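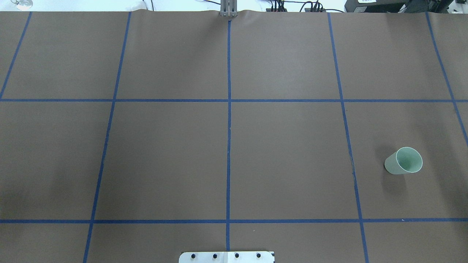

Brown paper, blue tape, big plans.

July 15, 2021

Our street is holding a yard sale. One street, 11 households, and so far 4,000 words of email about where the tables go.

The street is Pramside, which has a slope. Everyone wants the flat end. The people who already live at the flat end have discovered a deep belief in tradition.

I offered to draw up a plan. I have been thanked for this in the tone people use with a man who has picked up a snake.

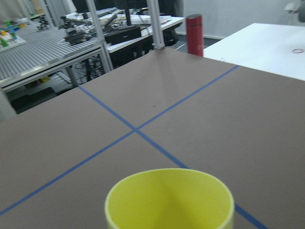

Then there's pricing. I've got a Brisora bread maker that has made 4 loaves, all of them technically bread. I was thinking twenty bucks. My wife was thinking the curb.

Two doors up they're selling a Skunov exercise bike. Same bike as last year. Same sticker. I've grown fond of it and may have to buy it just to end the suspense.

The house on the corner has 1,000 baseball cards "priced individually." I look forward to that line reaching the next county.

Rain plan, per the latest email: "let's hope not." Parking plan: the lot behind Howells, who have not been asked.

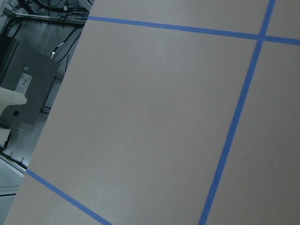

Blue tape on gray. Very soothing after the inbox.

Update: someone has replied all to ask if this is the thread about the yard sale.

Second update: someone has replied all to say please stop replying all. Eight people agreed. To all.

Come by anyway. Bring small bills and a strong back. I can do fifteen on the bread maker.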